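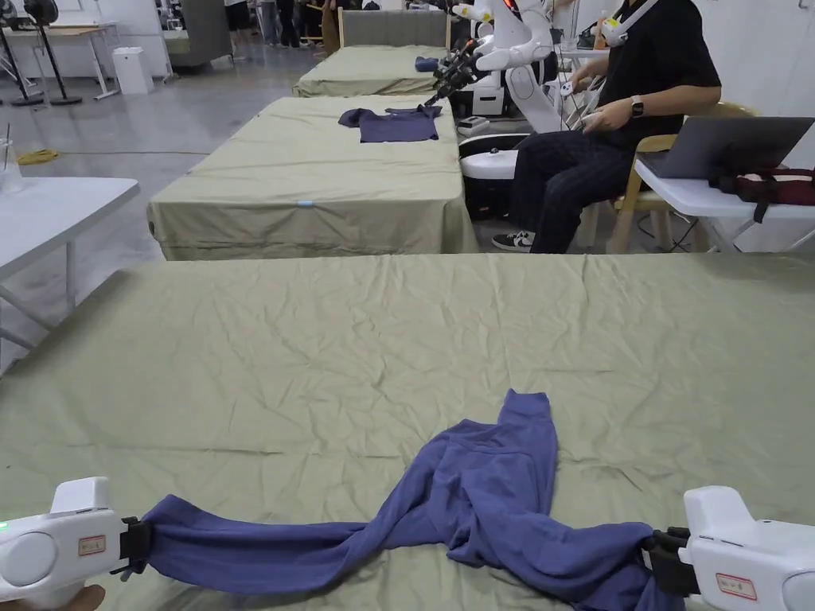
Notes on keeping drawings and prints at home

*Priya Pruitt, updated Mar 2, 2023*

Most damage to works on paper comes from light, damp and bad mounts. A picture hung opposite a south window will fade, whatever the glass. Swap it for something in oils and put the drawing on the landing.

**Taking a picture out of an old frame**

- Lay it face down on a clean folded blanket.
- Slit the brown tape with a short blade held nearly flat. Pull the pins with pliers and keep them in a jar lid.
- If the sheet is stuck to the glass, stop there and take the whole thing to a conservator.
- Copy down anything written on the backboard. My Marnard etching had a dealer's label and the number 316 in pencil, and that was how I matched it to the sale list.

**Mounts**

Use cotton museum board. The cream card in cheap frames turns brown at the bevel and marks the sheet. Hinge along the top edge only, with Japanese paper and wheat starch paste. Leave the hinges under a light weight for about 6 hours. Masking tape should never go near a print.

**Charcoal and pastel**

Don't spray fixative on an old drawing. It darkens the greys, and I spoiled a small Brannigan head that way. Use a deep mount so the surface stays clear of the glass, and avoid acrylic glazing, as the static lifts the powder.

**Storing flat**

Put tissue between sheets and no more than three to a folder, largest at the bottom. Keep the folders off the floor and away from outside walls. I check mine every December for silverfish and brown spots.

**Dusting**

Spray the cloth, never the glass. Gilt frames get a soft dry brush and nothing else.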